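What 545 Demonstrations Taught Us, and What They Did Not
Project report, October 2021
Bernice Nutsugah and Theophilus Antwi

1. Why we did this

Most of the papers we read for this course treat the data as a given. There is a table with the number of demonstrations in it, and then there are nine pages about the model. We wanted to know what stands behind the number in the table. Our supervisor suggested clearing up after a meal as the task, on the grounds that it is easy to explain and hard to do. We agreed with the first part right away and with the second part after one afternoon.

The plan in our proposal was to record demonstrations on a two-arm teleoperated setup, train a policy on them, and report how often it could clear a table. We now think that last number is the least interesting thing in this report, and we will say why.

2. Setup

We used two arms on a shared rail, each with a camera at the gripper, plus one camera looking down at the table from the operator's side. The operator moves a pair of leader arms and the working arms copy. Recording was done with Gitberg, the logging tool the lab already had. Labeling was done in Wattimena. We mention both by name because some of our problems came from the seam between them. Gitberg stamps each camera separately, and Wattimena assumes they all start together. For our first 62 episodes the left gripper camera was late compared with everything else. We noticed only when Theophilus tried to mark the moment of grasp and found the fingers closing on nothing.

We threw those 62 out. We could probably have shifted the timestamps and saved them, and a reader in a hurry may think we should have. But the delay was not the same from one episode to the next, and we did not trust ourselves to fix it by eye.

3. The task

An episode starts with used things on the table and ends when dishes are in the rack, scraps are in the bin and the tray is clear. The written instructions for operators fit on one page. They said which kinds of objects go where. They did not say in what order, or with which arm, or what to do about small food such as rice.

Leaving out the order was a choice. The usual argument is that variety in the demonstrations helps the learner generalize. We repeated that argument in our proposal with great confidence. After watching the recordings we are less sure that what we collected deserves to be called variety. Bernice nearly always starts with the cups. Theophilus nearly always starts with the trash. A model trained on the two of us together does not see a rich spread of strategies. It sees two habits, mixed, with no sign telling it which one it is in the middle of.

4. What we collected

After the bad batch we recorded 545 episodes. Of these, 178 were marked as failures by the operator at the time of recording. We kept the failures in a separate folder, as the lab's guide says to do.

Then each of us went through a sample of the other's successes, and this is where the tidy story ends. We disagreed on a good number of them. Is it a success if the cup is in the rack but lying across the prongs? Is it a success if the spoon was dropped once and picked up again? The operator pressed the button for "success" because the operator was tired and the table looked fine. We do not say this to blame the operators, who were us.

We wrote a stricter rule (item in its place, released cleanly, no object pushed off the table) and relabeled everything. It took longer than the recording. We would like to see papers report this step, and we suspect that many teams skip it.

5. Rice

Small loose food deserves its own section because it took up so much of our time. We used real white rice. Our thinking was that a clearing task with a spotless table is a pick-and-place task wearing a costume.

The trouble is that rice does not stay in the part of the table where you put it. Every time an arm moves a spoon or tips a tray, grains travel. By the later part of a session they are under things and between things, and the next episode begins with a table that nobody set up on purpose. We reset the big objects by a printed layout. We did not reset the rice. 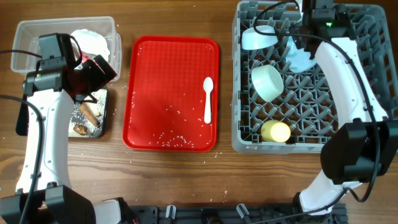 So the starting states in our data are controlled for the dishes and drift for the rice, and the drift follows the clock. Late episodes have more mess. Late episodes also have a more practiced operator who moves faster. If the policy learns that a messy table means quick motions, we could not blame it, and we would have no way to separate the two from the data we have. A brush and a dustpan between episodes would have solved this. We talked about it in the first week and decided it was too slow.

6. Training and test

We trained one policy with the lab's standard script on a Fastmont workstation and made no changes to the model. We ran 14 test trials. It finished the whole task in three of them by the stricter rule. By the looser rule, the one we started out with, it would have been eight.

We want to be careful with both numbers. Fourteen trials is a small set. They were run by the same people, in the same room, with the same dishes that are in the training data. The cup positions were new but not very new. Anyone who wants to say that the policy "can clear a table" should first say whose table.

What we saw in the trials matched what we had worried about in the recordings. The policy would start toward a cup, stop, and start toward the scraps with the other arm, then wait with both arms in the air. We read this as the two habits from section 3, though we admit we were looking for it. It never recovered from a dropped spoon. The strict rule allows a drop and a second try, but most of our examples of drops ended as failures, and those sat in the folder we did not train on.

7. What we would change

Write the success rule before the first episode, and have someone other than the operator apply it.

Check the camera timing on the first day, with a clap or a flash of light in view of all the cameras at once. The Drakari group down the hall does this at the start of each session. We thought it was fussy. We do it now.

Clean the table, or measure the mess, or at least shuffle the order so that mess and operator skill do not rise together.

Keep failures where they can be used. An episode with a drop and a good recovery is worth more to this task than another perfect cup, and we treated it as damaged goods.

Use more operators, and write down who did which episode. We have this in our own notebook but not in the files, so a person who downloads the set will not see it. Theophilus is adding it by hand and expects to be done in November.

8. A note on size

At our first presentation we were asked if more data would fix the result. It might. We have no evidence either way, and the curve we drew from smaller subsets is too bumpy to lean on – adding more episodes made it go down once and up twice. Our own guess is that another few hundred episodes recorded in the same way would give us a firmer version of the same two habits. We would sooner spend the time recording a smaller set again, with the changes listed in section 7, and run the same trials on both.

The relabeled set, the stricter rule and the printed layout are on the lab drive in the course folder. The 62 discarded episodes are there too, in case anyone has more patience with timestamps than we did.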